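Rewatching Skustero with the sound up

I finished Skustero last night for the second time. The first time was in April, on a laptop, with the volume low because my upstairs neighbor works nights. I gave it a shrug back then and moved on. A reader wrote in to say I had been unfair to it, so I put it on again, on the TV this time, and I think she was right about most of it.

For anyone who missed it, Skustero is a slow science fiction drama set on a cargo ship that has been sold while it is still in transit. The crew finds out by message. The new owner wants the ship turned around, and the old captain, Turkov, wants to finish the run he was hired for. That is the whole plot for the first hour. There are no aliens and only one gun, and the gun is locked up until very late.

The people who hate this movie hate the first hour. I was one of them. There is a long stretch where the crew argues over a contract in the galley, and on a laptop it plays like a stage reading. With decent speakers you notice that the engine note changes under the conversation. It drops a little each time somebody gives in to the new owner. I did not hear any of that in April. By the time Turkov gets up and leaves the table, the hum is so low that his footsteps sound loud.

Jingyi Zou plays the second engineer, Jiang, and she is the best thing in it. She has very few lines. Most of her part is listening, checking a gauge, deciding not to say something. There is one scene where she has to tell Turkov that the fuel numbers don't support his plan, and she does it by handing him the tablet and going back to her work. A lesser script would have given her a speech. He reads it, and she tightens a bolt, and you understand that the two of them have had this kind of talk many times.
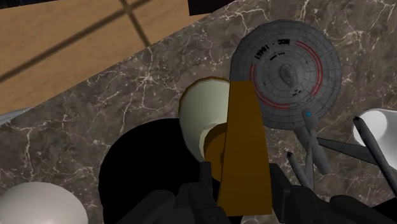
What I keep going back to is how the ship itself is shot. The exteriors are few and short. Most of them are a plain gray hull against black, moving slowly from one side of the screen to the other, and you are left to work out the size for yourself. I like that a lot. A gray starship still looks good to me at any scale, including as a model on a dark marble countertop, and I think it comes down to the color. Paint a ship white and I start thinking about commercials. Paint it gray and I believe somebody has to work there. Skustero never shows the bridge from outside, and it never gives us the big beauty pass that most space movies open with. The first time we see the full length of the ship is in the last 23 minutes, and it got a reaction out of me even though I knew it was coming.

The middle is still a problem. After the message comes in, the movie cuts away to Grullcombe, the port where the old owner lives, and we spend a good while with his family. I understand the idea. We are supposed to see that he sold the ship because he had to. But the family scenes are lit like a different movie and the son is written as if he were twelve when he is clearly meant to be in college. There is a dinner that goes on forever. I got up and made toast during it, both times.

The Grullcombe scenes do pay off once, when the daughter reads the crew list out loud and gets Jiang's name wrong. It is a small thing and the movie doesn't stop on it. If they had kept that and dropped the dinner, I would have had no complaint.

On the ending, without giving it away: a lot of people read it as Turkov giving up. I read it that way too in April. On a second viewing I don't think he does. Watch what he does with the key to the gun locker before he sits down. It happens at the edge of the shot while Jiang is talking, and I had missed it completely. I went back and played it again to be sure. He makes his decision there, and everything he says afterward is for the benefit of the crew.

The reader who wrote to me also asked about the music. There isn't much. There is one theme, played on what sounds like a cello, and it shows up 2 times before the credits. I would have taken a bit more of it. The credits version runs longer and is worth sitting through.

As for where to see it, I rented it, and it looked fine. There is a disc with a commentary track by the sound team, limited to 200 copies, and I would like to hear that if anyone has one they are willing to lend. I will mail it back. The rental has no extras at all and the subtitles have a few mistakes in the contract scene, which is a bad place for mistakes. "Lien" is spelled "lean" all the way through.

I am changing my rating on the side page from a two to a four. I would still warn people about the dinner. If you tried it before on a phone or a laptop and quit, give it another go with headphones at least, and get as far as the scene with the tablet before you decide.

Next up is the director's earlier one, the courtroom movie, which I have owned for a long time and never opened. I hear it is even slower.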